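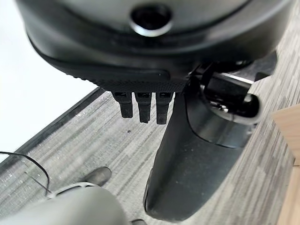
Town council conflict of interest, what are the actual rules?
Posted by Junpei Kobori, 1 October 2026

Our council member in Taltdale voted in April to give the street sign contract to Cekton. Her husband's brother runs Cekton. She also posted about them on her official page, like a plug basically, "great local company, go see them". I asked the clerk for her disclosure form and got one page back with the outside income part blank. It's like looking into that glossy black circle with the thin silver rim, shiny on the outside and you can't see a thing in it. Contract is for 76 signs, not huge money but still. Is a brother in law close enough to count? And who do I even complain to, the clerk says not her job. Don't have money for a lawyer.

Gwendolyn Lindqvist
Depends on your state, so look that up first. Search your state name plus "municipal ethics" or "conflict of interest code". Some places only count spouse and kids living at home. Others go out to in-laws. Brother in law is right on the line a lot of the time.

Things I would get before filing anything:
Minutes of the April meeting. Did she recuse, did she say anything before the vote, did it pass without her vote.
The bid packet. How many bids, was Cekton lowest. Small contracts sometimes skip bidding, ours here in Plimisthorpe is anything under $2000.
Screenshot of the post with the date showing. Do this today, they dissapear.

The post is a separate issue from the vote btw. Using an official page to promote a business can be a violation even with no family tie, so put it as its own item. Complaint goes to the state ethics commission if you have one, otherwise town attorney or county. Usually a form, no lawyer needed. Some have to be signed in front of a notary. Check the deadline too.

Yoshinori Ueda
they all do it. we had one called Van Dusen on the water board, same thing, got a letter and that was it. good luck

Masanobu Sugawara
Agree with Gwendolyn mostly. One thing, blank is not the same as false. If she has no outside income of her own then blank might be fine, the husband's may go on a diffrent page. Ask the clerk in writing for the full filing with all attachments. I did that and got 9 pages where the first time I got one. Cost me copy fees, that's all.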